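Taller Ferel de repostería casera
Apuntes de la sesión 4 - cupcakes y tarta de cumpleaños
13 de octubre de 2019

Traed los apuntes de la sesión 3 (bizcochos base), no los repito. Hoy: masa de cupcake de vainilla, crema de mantequilla, tarta de dos pisos y cómo repartir el trabajo en dos días. Las cantidades están calculadas para el horno del aula, en casa ajustad.

1. Antes de empezar

Todo a temperatura ambiente. Mantequilla, huevos, leche. Sacarlo una hora antes, en invierno dos. Si el dedo se hunde sin esfuerzo en la mantequilla, lista. Si brilla o chorrea, os habéis pasado - a la nevera diez minutos y volver a probar.

Pesar siempre. Las tazas para el café. El azúcar glas, tamizado, aunque ponga en el paquete que no hace falta.

Precalentar a 175 grados, calor arriba y abajo, sin aire. El que solo tenga aire: 160.

2. Masa base de vainilla

Para 11 cupcakes (el molde es de 12, el hueco que sobra se llena con un dedo de agua).

Mantequilla, 115 g
Azúcar, 150 g
Huevos M, dos
Harina floja, 160 g
Levadura química, 5 g
Leche entera, 90 ml
Vainilla, una cucharadita
Sal, una pizca

Batir mantequilla y azúcar cinco minutos. Cinco de reloj, no dos. Huevos de uno en uno. Harina con levadura y sal en tres veces, alternando con la leche, empezando y acabando con harina. En cuanto no se vea harina, parar. Batir de más = cupcake gomoso con pico en el centro.

Llenar dos tercios de la cápsula. Horno 18 a 20 minutos, palillo limpio. No abrir antes del minuto 15.

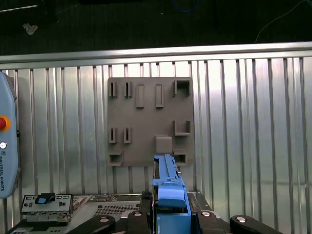

La boquilla decide el acabado más que la mano. Para rosetón, estrella abierta grande; para relleno, redonda lisa; para el lateral de la tarta, el peine. El peine es lo que más cuesta explicar en papel: queréis surcos verticales y parejos por todo el contorno, como los de la pared metálica acanalada de la foto, con su franja clara y su franja en sombra. Se consigue subiendo el peine de abajo arriba sin parar a medio camino, y limpiándolo en cada pasada. Crema fría no, se rasga. Si se rasga, pasar la espátula templada y repetir.

3. Crema de mantequilla

Proporción del curso: una parte de mantequilla, dos de azúcar glas. Hay quien pone más azúcar, aguanta mejor el calor pero empalaga.

Batir la mantequilla sola hasta que blanquee, siete minutos. Azúcar en dos tandas, velocidad baja (si no, nube). Leche a cucharadas, máximo tres. Vainilla, sal.

Problemas típicos:
Cortada, con grumos: está fría. Calentar el bol por fuera con un paño caliente y seguir batiendo.
Sopa: está caliente. Nevera 15 minutos, batir otra vez.
Burbujas: espátula a mano dos minutos, aplastando contra la pared del bol.
Amarilla: falta batido. Una puntita de colorante violeta la corrige, pero muy poquito.

Color: gel, nunca líquido. El tono sube al reposar, asi que quedaos un punto por debajo.

4. Tarta de dos pisos

Abajo 22 cm, arriba 15. Bizcochos hechos el dia anterior y envueltos en film. Se cortan fríos.

Orden de montaje:
a) Nivelar con cuchillo de sierra, girando la tarta y no el cuchillo
b) Almíbar ligero con pincel
c) Relleno, un centímetro
d) Capa de sujeción fina, nevera 30 minutos
e) Capa final y peine
f) Pilares en el piso de abajo, cortados todos a la misma altura
g) Piso de arriba con su disco de cartón

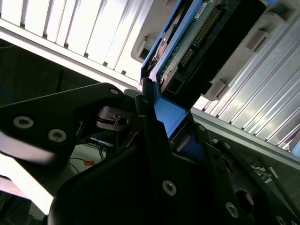
5. Calendario de la fiesta

Dos días antes: compra, cápsulas, velas, discos de cartón. Probar el color de la crema en una cucharada.

Un día antes: bizcochos y almíbar. La crema también puede hacerse, tapada con film a piel, y se rebate por la mañana.

El mismo día: montar, decorar, y a sitio fresco. Los cupcakes decorados no van a la nevera salvo calor de verdad. Velas al final, que manchan.

6. Costes

Material de hoy para toda la clase: 69 euros, sin contar moldes. Por persona se reparte al acabar. La manga reutilizable Brusen sale a cuenta a partir de la segunda fiesta; las desechables para empezar valen.

7. Para la próxima

Practicar el rosetón sobre papel de horno, se raspa y se vuelve a usar la misma crema. Veinte por lo menos. Traer espátula acodada y un delantal que pueda mancharse. Toca ganache de chocolate y relleno de galleta triturada - quien no tome gluten que avise antes, hay que pedir harina aparte.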